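Section 2. Setting the Table and Running the Colander Task

These instructions apply to all student operators using the kitchen table station in Vurkamdale Hall. Read the whole section before powering the arm.

2.1 Placing the objects

1. Confirm that the motion stop is pressed.
2. Set the plate toward the far side of the table and lay the ketchup bottle across it.
3. Place the orange slice, the blue bowl with its strawberries, and the banana along the near edge.
4. Release the stop and send the arm to its start pose.

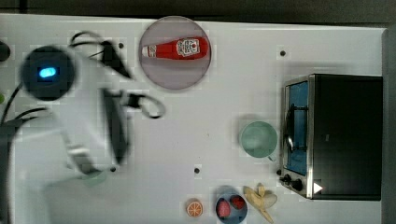
Figure 2-1. Tabletop with the arm in motion.

CAUTION: Keep hands and sleeves off the table whenever the arm is moving. Only the lead operator may call an entry.

2.2 Checking the side view

5. Open the side view on the operator screen. The plate, the green dish, and the gripper must all be visible.
6. Check the cables at the wrist. They may loop over the table — they must not be caught under a dish.
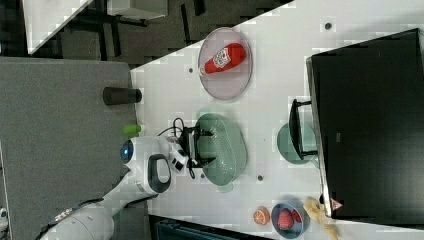
Nernville Student Robotics Club — Manipulation Team

NOTE: Report a shifted view to Khalil Karam before the session begins. Do not loosen the mount yourself. Views saved before January use the old table position and are not valid for comparison.

2.3 Positioning the arm

7. Jog the wrist toward the colander at low speed.
8. Pause with the arm over the left part of the table. Compare the overhead view with Figure 2-2.

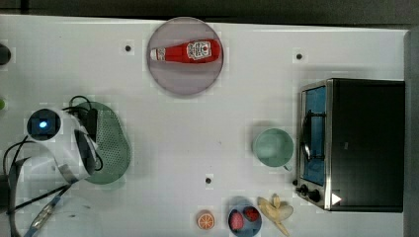 Figure 2-2. Overhead view, arm at left with the green perforated piece beneath it.

2.4 Closing on the colander

9. Switch to the wrist view and lower the gripper until the colander lies between the fingers.
10. Close in small steps. Stop if the colander slides or tips.
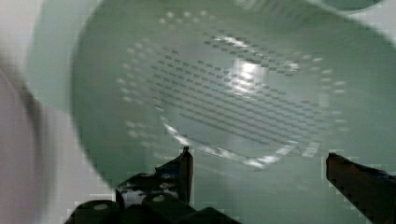

Figure 2-3. Wrist view of the colander and both fingers.

NOTE: Glare on the plastic is acceptable if both fingers can be seen.

11. Record the attempt in the Sfeir log. After 2 failed attempts, return to step 7.

Revised October 11, 2025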